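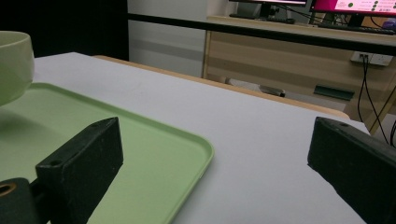 Radwa Badawi asked last time whether you really have to rest bread dough twice, or whether the second rise is just tradition. Good question, and I sort of mumbled my answer, so let me try again!

The first rise is mostly about flavor. The yeast eats, gas builds up, the gluten relaxes (you'll feel it go soft under your hands). Then we shape the loaf and squash a lot of that gas out -- so the second rise puts it back. Skip it and you get a tight, heavy crumb.

For our basic loaf:
Flour, 700 grams
Second rise, 39 minutes at my house, longer in winter
Poke test: if the dent fills in slowly, bake

Read section 3 of the Shawky packet before we get to rye -- it's only 5 pages, and the part on sourdough can wait.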